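The long way round with Dwayne Okafor

Dwayne Okafor makes the tea before he will talk about walking, and he makes it slowly, warming the pot and hunting through three cupboards for the biscuits he is sure he bought. By the time we sit down I have already heard about his knees, his neighbour's greenhouse and the best place to cross the river at Wutow when the water is high. I had come to ask about 243 miles on foot, and it took us a good half hour to reach the first of them.

"I wasn't a walker at all," he says. "I was a bus driver. I sat down for a living! My wife used to say I'd drive to the postbox if there was somewhere to park, and she wasn't far wrong."

What changed things was a bus timetable, oddly enough. When the Sunday service to Zusmont was dropped, he still wanted to see his sister, and so one morning in November he set out along the old canal with a cheese sandwich and no real idea how far it was. He arrived after dark with his socks stuck to his heels. She gave him soup, told him he was a fool and put him up on the settee.

"And I woke up the next day and I couldn't wait to go back," he says. "I could hardly get down the stairs, mind you."

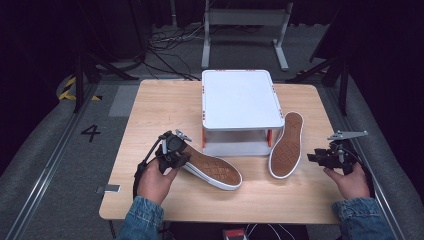
The long walk came a few years later, once he had retired, and he did it in stages with his old friend Corey Bright, a patient man who carried the map and, by Dwayne's account, most of the food as well. They followed the canal, then the drovers' lanes over the hills, sleeping in pubs and spare rooms and once in the back of a village hall where the heating came on at four in the morning and could not be persuaded to go off again.

I ask whether they ever fell out. He thinks about this for a while, turning his mug round on its mat.

"Once, properly. It was over a gate. Corey said left and I said right, and I wouldn't have it, and we walked 7 miles in the rain before I'd say a word to him. It was left, of course. He bought me a pie in the next village and he's never brought it up since — well, he has at Christmas."

These days he keeps to shorter outings, and he has become rather good at getting other people to come along. The Venden walk, which he leads once a month, goes from the church down through the water meadows and back by the allotments, with a long stop at the bench halfway. He likes the bench nearly as much as the walking. People will tell you all sorts of things sitting side by side, he says, that they would never say across a table.

Has he any advice for somebody starting late, as he did?

"Go somewhere you want to get to," he says. "Your sister's, a café, anywhere. And take more sandwiches than you think."

He pours me another cup, though I haven't finished the first, and goes off to find the map.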